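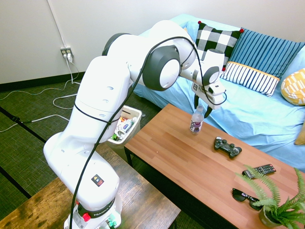 Travel > Day trips > Old houses and mills

The mill village at Alladcombe

6 min read

Wed 11 July

I wanted to visit Alladcombe already in February, but the village museum opens only in the warm months, so I had to wait. Last weekend I finally took the bus.

The museum is a small wool village from the time when the river Lill was still turning the machines. You buy the ticket in the old counting house and then you walk freely. I started with the weaver's cottage. It has one room downstairs and a very steep stair, and the guide told us that a family of eight lived in it. She let us try to card some wool. My piece looked like something from under a bed, but she was polite about it.

The mill itself stands lower, by the water. In the office there is a wage book lying open, and on that page the clerk has written 3,133 yards of cloth for one season. His handwriting is so beautiful that I stayed with it longer than with the looms. The big loom runs for 20 minutes after lunch and it is very loud. Small children should maybe stand near the door.

I grew up near a similar place, Nondska, where the mill was taken down and only the name of the street remained. So I was a little sad and also glad when I walked back to the bus.

The tea room takes only cash. The path to the weir was closed for repair, and I would like to return for it.

Recent posts
The salt road to Vusuvska
A rainy day in the clock museum
What I pack for a day trip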